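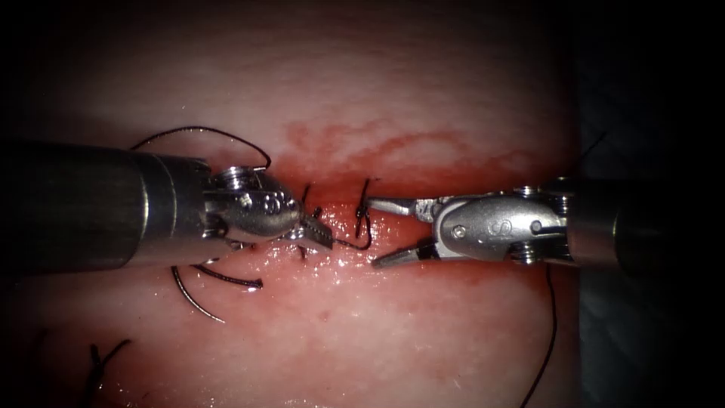

Ten evenings with the Zirnia suturing course

I've been putting off writing this one because I kept telling myself I'd wait until I was good at it. I am not good at it. But three of you have emailed asking if the Zirnia robotic suturing course is worth the money, so let's talk about where I've gotten to.

Quick background if you're new here: I'm a third-year surgical resident, my program has exactly one simulator, and it's booked solid from breakfast until about the time I fall asleep. Zirnia sells console time at their training lab in Grenora (a 40 minute drive for me, longer when the bridge is up), and the course is a block of 10 evening sessions with a tissue pad waiting for you at each one. I paid $1,262 for the block. My own money, no discount, no free mug.

What you get

Each session is two hours on a real console with two real instruments. You get the pad, suture, a bit of stage blood if you ask for it, and a coach who drops in and out. The written material is a 107-page spiral-bound booklet, and I have mixed feelings about it. The chapters on needle angles are great. The chapter on setting up your chair and armrests goes on forever, and then the part I needed most, on managing your thread, gets a page and a half!

My coach was Jhonatan Huamán, who has the calmest voice I've ever heard come through a headset. On my first night I pulled a stitch clean through the edge of the pad and all he said was "okay, and now a little less of that."

The pads

I was ready to complain about these, and I can't. They're pale and moist and they have some give, and once there's red on the surface and a cut through the middle you start treating them with a lot more respect. I've used the Ferkberg pads at the hospital for two years and those feel like sewing a yoga mat. The Zirnia ones will tear if you yank, so you learn pretty fast that there's no pull coming back to your fingers and you have to watch the tissue instead.

You can use both sides if you're careful. I was not careful until session four.

The knots

Okay, so this is why I signed up. Tying with two instruments sounds simple - one jaw holds, the other one opens, grabs the tail, and you pull. In practice I spent my first three sessions with a big floppy loop of suture arcing over the left shaft and bits of thread lying all over the pad, trying to work out which end was mine. Small black thread on a wet surface is sneaky. Jhonatan's fix was to cut my suture shorter than felt reasonable and keep both tips close together over the incision, and it helped right away.

My best evening was in October, when I tied 17 knots that he was willing to call knots. (A couple of the others he called "decorative.") The tails were even and everything!

What bugged me

The booking page. Oh, the booking page. It logs you out if you look at the calendar too long, and evening slots go nearly as soon as they're posted. Moving a session costs you a fee unless you do it two days ahead, and if you're on call like me, two days ahead is a fantasy.

I'd also like a way to take my recordings home. You can watch them at the lab on a monitor by the coffee machine, but that's it. I asked, and the front desk said they're "looking into it," so I'm not holding my breath.

And the room is cold. Bring a sweater with sleeves you can push up.

Versus Escobar

A few people in my program did the Escobar weekend instead. It's cheaper and you get it all over with in one go, but you share a console with a partner, so half your time is spent watching. If you mostly want a certificate before interviews, I'd probably go that way. If you want your hands to get better, the spaced-out evenings worked for me, and I could feel the difference from one session to the next somewhere around number six.

Would I pay for it again? Yes, though I'd ask about a five-session block first, which they'll sell you over the phone even though it isn't on the website. I've got one rescheduled evening left and I'm spending all of it on running stitches, so wish me luck. If you've done the needle-driving module, leave me a comment and tell me whether the second half is any harder than the first.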